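The Blue One

Ngaio had until six. The van was booked for six and the man from Jevinano had said on the phone, twice, that he didn't wait.
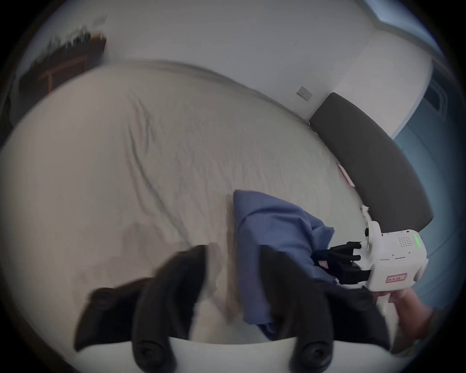

So. Bedroom first. Kitchen was boxes already, bathroom was a bag with a knot in it. Bedroom was what she'd been walking past all week with her eyes on the carpet.

She did the drawers fast. Socks, socks, a belt, the good scarf, a phone charger for a phone she didn't own anymore. Everything in the suitcase. Didn't fold, just pushed. Sat on the lid. Got up again, because the zip was caught on the scarf.

Then the bed, and the blue thing on it.

She'd thrown it there herself last night, out of the back of the closet, and then slept next to it like it was a cat. Soft old blue. Hamish's. Or not Hamish's, that was the whole argument really. He'd bought it in Pamstead the January they got snowed in, five hundred miles from anybody, and he wore it one day and she wore it the rest. Who owns that? Four years of Hamish Katene saying have you seen my blue shirt, and her standing there in it.

Phone. Of course.

"Are you packing?" he said.

"I'm packing."

"You don't sound like you're packing."

"What does packing sound like, Hamish?"

A bit of quiet. A tap running wherever he was. The new place, Komine Street, she'd never seen it. She pictured it very clean and hated it.

"I only wanted to ask," he said. "If you come across –"

"No."

"You don't know what I was going to say."

"The Barbier pan. You can have it, it's in the box by the door, I wrote your name on it."

"Oh," he said. "Thanks. Not that, though."

She looked at the bed. The sheet was a mess, cream and creased every which way, she'd slept badly. The blue all crumpled up in the middle of it. She picked up one end and put it down again.

"I haven't seen it," she said.

"Okay."

"If I see it I'll tell you."

"Okay, Ngaio."

He hung up first, he always did, he thought it was polite.

Right. Ten past five. She pulled it toward her and shook it out and laid it flat and did the thing her mother had taught her, arms in, sides in, up from the bottom. It came out crooked. Shook it out, did it again. Worse. She had folded maybe a thousand shirts in her life and this one wouldn't go.

The landlord wanted 3000 for the carpet, by the way. That was the other thing. The letter was on the counter, dated Apr 9, 2024, and she had not cried over that, she had laughed and stuck it to the fridge. Then had to take it off the fridge becuase the fridge wasn't hers either.

Twenty past. She carried the lamp down. Carried the bathroom bag down. Came back up the stairs two at a time and stood in the doorway puffing, and there it was still, blue on the big bare bed, and the gray headboard behind it they'd argued about in the store for a whole afternoon. He'd wanted wood. She'd wanted something you could lean on. She never leaned on it once. He did, every night, reading bits of the paper at her.

The headboard was staying. The bed was staying. A couple with a baby was getting it tomorrow at 7, and she hoped they slept in it like rocks.

She sat down. Just a second. Put the thing over her knees.

It didn't smell of him. She checked. It smelled of closet.

Text from the Jevinano man. 15 min away. No please, no hello.

She got up and stripped the bed, yanked the sheet off the corners, bundled it under her arm. Blue thing on the other arm. Down the stairs, to the door, where the boxes were. HAMISH, in marker, on the top one. The pan handle was sticking out the side.

She stood there long enough that the hall light clicked off by itself. Had to wave the sheet at it to get it back on.

Then she opened the flaps and wrapped the pan in it. Tight, so it woudn't rattle. Sleeves around the handle, and a knot.

Took it out again. Put the sheet around the pan instead.

Put the shirt on over her sweater, and it was too hot, and the buzzer went.

"Coming," she said – to the buzzer, which wasn't the kind you could talk to – and picked up the lightest box.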